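The hand should stay on the robot a little longer

April 18, 2019
By the editor, Sirville Workshop Notes

In my work I have shown a robot the same small task very many times. Pick up a piece of clothing from a sofa, put it down in another place. I did it by remote control and I did it also by holding the gripper with my own hand and moving it. My opinion is that the second way is better for soft things, and that our field is leaving it too early.

I know the argument for remote control. The person sits in a chair, the robot does the work, and the recording has only movements the robot can really make. At Drerberg, where I worked before, this was the rule for all tasks. We recorded 3,566 demonstrations in one winter and they looked very clean on the screen. But when I watched them slowly, I saw that the operators were all careful in the same wrong way. They went down to the cloth, stopped, corrected, stopped again. The robot learned the stops very well.

With the hand it is different. When I hold the gripper and close it on a shirt, I feel when the cloth is between the fingers and when I am only pinching the cushion below it. I do not need to think about it. A sofa is a difficult place for this, I would say more difficult than a table, as the seat is also soft and it gives way a little when you press. On the remote control from Lerix, which we used, there was no feeling at all in the handle. You had the picture and nothing more.

Some colleagues answer that the quantity will repair everything. Record 1,000 bad ones, record ten times more, and the mistakes will disappear in the average. I do not believe this for cloth. A hesitation that is in every recording does not disappear, it becomes the habit. In July I made 54 demonstrations by hand for the Tillman project, in a living room and with ordinary clothes, and I prefer these to the whole winter before. It is a small number, I admit. It was also tiring -- after seven in a row my wrist wanted a rest.

There is one more thing, and it is about who can teach. To use the remote control well, a new person needed roughly two weeks with us. To take the gripper in the hand and pick up a shirt, a person needs one morning. If we want that people teach robots in their own homes one day, I think we should look at this difference more seriously than at the price of the arm.

I do not say remote control must go away. For heavy parts, or for a place where a person should not stand, I would choose it too. For the clothes on the sofa, please give me the handle.

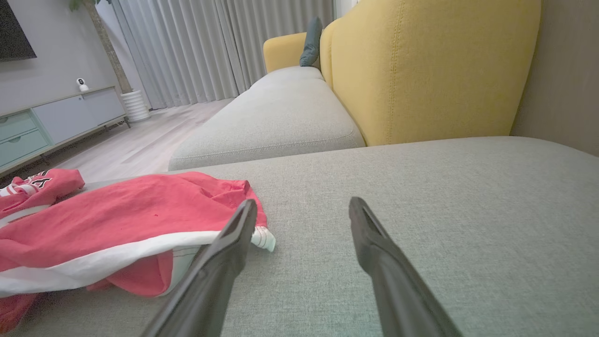
Marit wrote to disagree: the hand feels the cloth, but the recording does not keep this feeling, so the robot gets only the path and must guess the rest. She would put the money into a better handle for the remote control and teach the operators not to stop.

Recent items
Why our operators hesitate
Folding towels, second attempt
Letters on remote control

Contact | Copyright Sirville Workshop Notes | Back to top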